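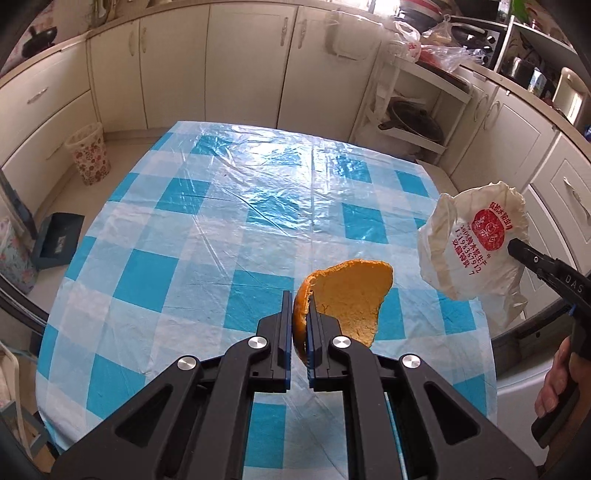 Caltstead to Usum by bus and ferry, with notes on luggage and the return

Posted October 2025

I have now done the trip from Caltstead to Usum in both directions, without a car, and the information available before I left was scattered over several websites that did not agree with each other. These are my notes. They cover the bus to Plukport, the boat from Plukport to Usum, and what I would book differently. There is very little in them on what to see. Usum is a small island with one road, a harbor, and a long footpath, and other people have written about the footpath.

Route

There are two ways to reach Plukport from Caltstead. The first is the train, which goes inland and needs a change at a junction where the connection is short on the way out and long on the way back. The second is the coast bus, run by Rajan, which leaves from the north side of Caltstead station and goes to the ferry terminal without a change. The train is faster on paper. Door to door the difference is small, as Plukport station is at the top of the town and the terminal is at the bottom, and the town bus between them does not meet every train.

I took the coast bus both ways. It costs less, the luggage goes underneath, and the last stop is outside the terminal doors.

Tickets

Rajan sells the bus alone, and also a through ticket that includes the boat. The through ticket is the one to get, for a reason that is in the conditions and nowhere on the booking page: if the bus is late and you hold a through ticket, you are moved to the next sailing without a fee. With separate tickets you pay the change fee yourself and then ask for it back by form. The saving on the through ticket itself is small enough to ignore.

The booking page asks for a passenger type before it shows fares. "Standard" and "Visitor" have the same price on most dates. The Visitor fare can be changed once, and the Standard fare can't be. I could find no case where Standard was the better choice unless you are certain of your dates.

Total for two people, through tickets both ways, one cabin on the return, and one extra bag: $559. The cabin was the largest single item after the boat fares. I will come back to whether it was worth it.

Seat reservations on the bus are included but not automatic. After payment there is a second page with a seat plan. If you close the browser at the confirmation message you will not see it, and you will be given whatever is left at boarding. You can return to it later with the booking reference, but only up to the evening before travel.

The bus

Boarding opened 20 minutes before departure. The driver scans the ticket at the door, and then you take your own bags around to the hold on the sidewalk side. Bags for the ferry get a blue tag and bags for the intermediate stops get none. It's worth checking that yours has been tagged, as untagged bags are put at the front of the hold and come out first, at the wrong place. One passenger's did on our outward trip, and she had to get down and collect it from the side of the road.

The seats on the left face the water for most of the way to Plukport. There is a section after the second stop where the road turns inland and the view is of warehouses on both sides. The power outlets are under the seat, between the two cushions, and they are hard to reach once the bus is moving. Mine was loose and held a charger only when I wedged it with a folded map. The wifi worked in towns.

There is one comfort stop. It is at a gas station with a small shop, and the driver announced the length of it once, in a normal speaking voice, before opening the doors. Half the bus did not hear. The toilets are behind the building and not inside it. The shop takes cards above a minimum, and there's a coffee machine that takes coins only.

We got to Plukport slightly early. On the way back we were late, due to road work on the bridge, which had one lane open. The road work was on the highway department's page and not on Rajan's.

The terminal at Plukport

Plukport has two ferry buildings. The old one has the name of the town on the roof in large letters and is now offices. The one in use is lower and farther along, past the fish dock, and the sign for it faces the parking lot. If you come by bus this does not matter. If you come down on foot from the station, keep going past the building with the letters.

Check-in closes well before sailing and the cutoff is applied strictly. I watched two people turned away while the boat was still loading trucks. Foot passengers go upstairs to the left. The line on the right is for drivers who have paperwork, and it is not labeled until you reach the front of it.

Bags over 20 kg go to a separate counter and are charged as extra, whatever your ticket type. The scale at the counter is the only one that counts. There is a second scale by the entrance, free to use, and it read a little lower than the counter for the same bag. Leave yourself a margin. If you are traveling as two people, the allowance is per bag and not per booking, so a heavy bag and a light bag do not average out. We found this out at the counter, and that is the extra bag in the total above. It would have been cheaper to add it online the night before.

There is a cafe on the upper level. It closes when check-in closes, so if you are counting on buying something to take aboard, do that first and sit down afterward.

The boat

The outward sailing was in daylight and took most of the afternoon. Foot passengers have the middle deck and the outside area at the back. The forward lounge has the better seats and also the most movement. I am fairly resistant to motion and moved back after the first hour. Lower and toward the middle is steadier, and the rows next to the stairwell are the steadiest I tried, although people walk past the whole time.

Food on board is a single counter with a hot dish, soup, and packaged sandwiches. The hot dish on the outward trip was a fish stew, and on the return it was a fish pie. The soup was better than either. There's a microwave next to the counter that anyone can use, which isn't mentioned on the website, and several people who obviously made the trip often had brought their own dinners in boxes.

There is no useful phone signal for the middle part of the crossing. Download the tickets. The paper printout from the terminal machine also works, and it was faster at the gate than a phone.

Arriving in Usum

The ramp comes down at the harbor, and the road into the village starts at the end of it. The island bus waits for the afternoon boat but not for the night one. We had arranged to be met by Sharada Fernandes, who rents out the two rooms above the old net store, and she came down with a handcart for the bags. It is a short walk with a steep part at the end. With wheeled luggage, take the road and ignore the steps, which look like a shortcut on the map.

We stayed 3 nights. That was enough for the full footpath in two sections and a day of rain. The grocery store keeps short hours outside the summer, and bread is sold out by late morning. The cash machine is inside the store and keeps the same hours.

The return, and the cabin

The return was the overnight sailing. I booked a cabin for it on the theory that a night's sleep would save a hotel in Plukport. The theory was partly right. The cabin was clean, inside, with two bunks, a sink, and a reading light at each end. Bedding is included. The ventilation can't be turned off and is about as loud as a bathroom fan. I slept for perhaps half of it.

The difficulty is the timing. The boat docks well before the first bus, and cabins have to be cleared before docking, with announcements that begin earlier than that. The terminal does open, but the cafe doesn't, so you sit in a hall with vending machines until the bus arrives. Reclining seats on the same sailing are far cheaper and end in the same hall. On the next trip I would take the afternoon boat back, if the days allow, and put the cabin money toward a room in Plukport near the terminal.

Changes I would make

Add the extra bag online. Book the Visitor fare. Pick seats on the second page, left side going out and right side coming back. Bring coins for the gas station and a container of something for the microwave. Check the highway page for the bridge on the morning of travel.

The winter timetable starts at the end of the month and drops one of the daytime sailings. I haven't found a final version of it. The draft posted on the wall at Usum harbor had a different departure time from the one on the wall at Plukport, and when I asked at the Plukport desk I was told to go by Plukport.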